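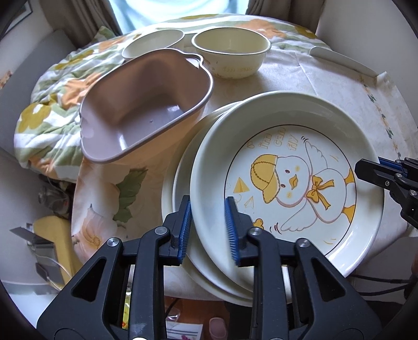

duck plate, left pad on the outside, right pad on the inner rim

gripfinch
Plate stacking by hand with the 2 finger grippers. Do you guys grab the rim or tip it up and go from the side? I have 100 demos and the policy keeps pinching too high. Blue ridged pads.

Somogyi_bench
rim, always. but slow down before you close. mine were all too fast and it learned the rush

tk2138
Disagree. Rim grabs on ceramic are a pain, the plate swings. We did teleop at Pallton and went in low.

gripfinch
cant go low, theres a second plate under it

tk2138
ok fair. Then vary the tilt more, I bet all 100 start the same way

Somogyi_bench
teleop is a diffrent animal anyway, you dont feel the plate. by hand you do

tk2138
You feel it, the policy doesnt. Thats my whole problem with hand demos

brilov_fan
throw out the bad ones first. I cut 18 from my bowl set and it helped more than adding new ones

gripfinch
will redo a batch Wednesday w more tilt and post teh numbers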